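Zullar opens equipment planning service for hand-held gripper stations

Zullar has begun taking orders for a planning and procurement service covering workstations where operators use hand-held grippers to record manual tasks for robot training. The service is intended for automation teams that need to submit a full equipment budget before hardware is ordered. It is available from May.

Each plan covers one room and lists the equipment, floor area, cabling, spares and labor hours needed to reach a stated number of recorded hours. Buyers receive a line-item budget in spreadsheet form and a dimensioned floor layout. Prices are quoted per station, and a station is defined as one operator position with 2 grippers, a work table, mounting hardware and the cable set.

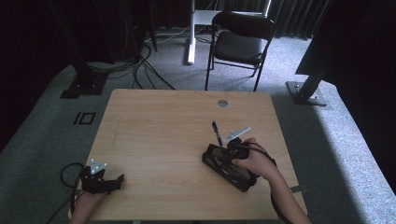 According to Zullar, first budgets for this type of work usually include the grippers and the recording computers and leave out most of the remaining items. Stands, base plates, backdrop fabric, cable extensions and replacement finger pads are often bought later from separate cost centers, which makes the cost of a station hard to establish after the fact. The new plan places these items on the same sheet as the primary hardware and assigns each one a replacement interval.

"The gripper is the part people compare on price," said Uriel Aguirre, who heads equipment planning at Zullar. "We ask for the task list first. Table size, cable length and the number of spare pads all follow from the tasks, and a buyer who fixes the hardware before the tasks will generally order twice."

Two plan levels are offered. The Brurkum level is sized for 300 recorded hours and assumes a single station working one shift. The Cortés level is sized for 600 recorded hours and adds a second station, a shared spares cabinet and a changeover schedule. Both include a review at the halfway point, when pad wear and cable failures are compared with the planned figures and the remaining spares order is adjusted.

Cables are budgeted as consumables at both levels. The standard plan allows one complete replacement set per station and specifies strain relief at the gripper and at the table edge. Wireless units can be substituted where the buyer's recording software supports them, in which case the cable lines are replaced by batteries and chargers.

Existing furniture may be used if it meets the height and surface requirements in the planning guide. Reused items are entered at zero cost but remain on the layout, so that floor area and power requirements are calculated correctly.

Plans are prepared in Bilis, Zullar's equipment costing tool, and can be exported for use in a buyer's own purchasing system. Leasing terms are available for grippers and computers. Tables, stands and fabric are sold outright.

Requests for a plan should include a task list, room dimensions, the target number of recorded hours and the intended start month. Purchasing departments can obtain the planning guide and current price sheet from the Zullar sales desk.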